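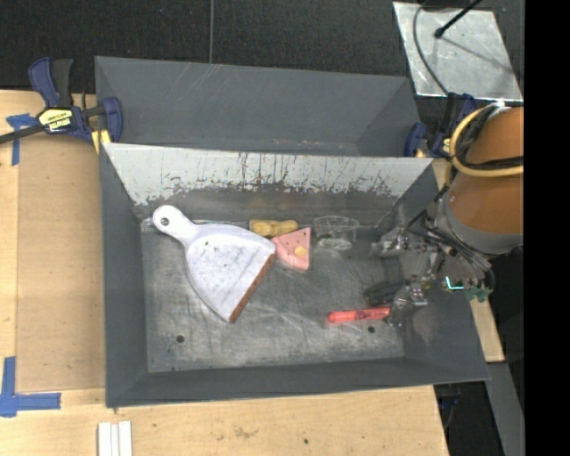 Drallside Evening School teaches home repair and upkeep to adults. We run classes in basic plumbing, small electrical jobs, drywall, painting, and furniture repair. Most of our students have just moved into a first house or apartment, or have been paying someone else for years to do jobs they would like to do on their own.

## How we started

The school began as a single course on leaking faucets and running toilets, held in a rented storefront on Pelitz Street. People kept asking what came next, so we added a second course on walls and ceilings, then one on doors and windows. We now have 2 workshops in the same building. The front one is for wet work and the back one is for wood and paint.

## How classes work

A course runs one evening a week. Groups are kept to 16 students, and everyone gets a place at a bench. There is a short talk at the start -- usually ten minutes or less -- and the rest of the evening is spent working. You will cut pipe, patch a hole, hang a door. If you miss a week you can make it up with another group at no charge.

Tools are provided. You may bring your own if you want to get used to them, but please put your name on them. Wear closed shoes and clothes that can take paint. The last part of each class is cleanup, and everyone takes part.

We don't give grades or certificates, and our courses do not count toward a trade license. Students who want to work in the trades should look at the community college programs. We're glad to talk about which one might suit you.

## Fees and signing up

A $50 deposit holds your place and comes off the price of the course. It is returned in full if you cancel before the first class. Materials are included, except in furniture repair, where you bring the piece you want to work on.

The Lasent Fund pays for a number of places each term for people who can't afford the fee. Ask at the desk for the form. It is one page long.

Sign-up for the fall term opens Wed 11 August. Plumbing fills first. The office is open on class evenings, and the door is on the Selvanayagam Court side of the building, next to the bike rack.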